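Gidevetti Finger Service Kit: Review After a Season of Use

Posted September 2, 2022 by Lachlan Donnelly

I look after one two-armed robot. It handles cloth most of the day: blankets, towels, wipes, whatever people leave on furniture. Cloth is easy on a gripper compared with metal parts, but it sheds, and the lint gets into every gap the fingers have. By last winter I was stripping a gripper down far too often with tools that didn't quite fit. I bought the Gidevetti kit in February from Dredthorpe, the dealer we get most of our spares from, and have used it ever since.

What you get

The kit comes in a flat case with a foam insert. Inside are a short torque driver, a set of hex bits, two nylon picks, a stiff brush, a soft brush, a tube of dry lubricant, a set of feeler gauges and a folded card with the service steps. There is also a bag of 40 spare screws in the small sizes that fingers tend to use. Everything has its own slot and the slots are labeled, so you can tell before you close the lid if a bit is still sitting inside the gripper somewhere.

It does not include threadlocker. You will need it, so buy a bottle at the same time.

Setup

The card tells you to start with a baseline check before taking anything apart. Run the gripper through an ordinary job, write down how it behaves, then do the service and run the same job again. I skipped this the first time and was sorry, as I had nothing to compare against when one finger felt stiff afterward.

My check is a crumpled cloth on the seat of a sofa. It is a fair test because the seat gives under the fingers and the cloth never lies the same way. If the fingers are out of line, the cloth slides out of one side of the grip as the arm lifts.

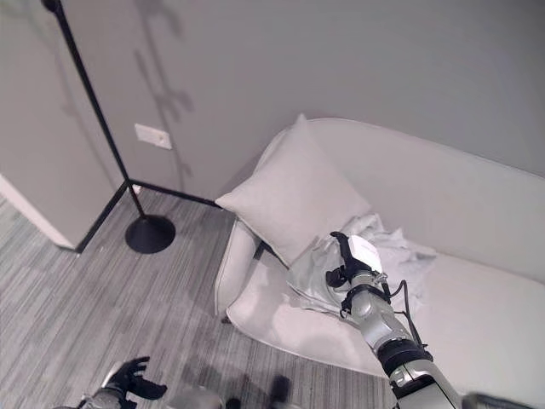
Cleaning

The picks are the best thing in the case. They are thin enough to reach down into the mechanism and soft enough that they haven't marked anything. I drag the lint out with a pick first, then go over the same place with the stiff brush. Doing it the other way around packs the lint in deeper.

The soft brush is too soft. It moves dust from one place to another. I replaced it with a cheap paintbrush cut down to half length.

A full clean on one gripper takes me 40 minutes, including taking the covers off and putting them back. With my old tools I would set aside most of a morning. Part of that is practice, but the short driver makes a real difference in the spots where a normal handle hits the housing.

Adjusting the fingers

The feeler gauges are for setting the gap where the fingertips meet. Close the gripper, slide the gauge in, and look for the same drag on both sides. The card gives a starting gap and tells you to adjust from there. For thin cloth I go one gauge tighter than the card says. For thick, fuzzy cloth the card's number works as printed.

After setting the gap I do a slow close on a cloth laid on a flat surface and watch the wrist camera. You want the tip to come in along the fold without pushing the cloth ahead of it.
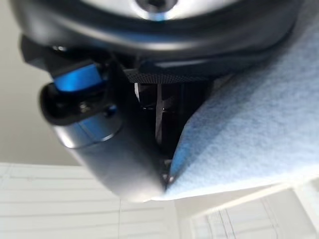
If the tip does push, back the finger off, loosen its mount a quarter turn and try again. It usually takes me two or three tries. Don't fully remove the mounting screws for this. I did, once, and lost the alignment completely and had to start over from the baseline.

The torque driver

It clicks clearly and the scale is easy to read. The lowest setting is 6 on the dial, and that is a little high for the smallest cover screws. I do those by hand with the plain bit holder. I had the driver checked against the one at Gilchrist, the shop that does our calibration, and it agreed well enough that I stopped worrying about it.

One of the hex bits rounded off in its second month. Dredthorpe sent a new one without an argument. The others still look fine.

Compared with the Didby kit

I borrowed a Didby kit for a week. The case is nicer and it has 13 bits, more than I could find a use for. It has no feeler gauges and the picks are metal, and I don't want metal picks near wiring. If you mostly swap whole fingers and never adjust them, the Didby would do the job and it costs less.

Worth buying?

For one robot that works on fabric, yes. I would buy it again at the same price, with the threadlocker and a better brush added to the order. If you run a larger number of machines, get a second driver too, because the service steps go faster when you can leave one set for the covers and one for the finger mounts.

Refill screws are sold separately. Check the lengths before ordering, as there are two bags with nearly the same part number and I got the wrong one.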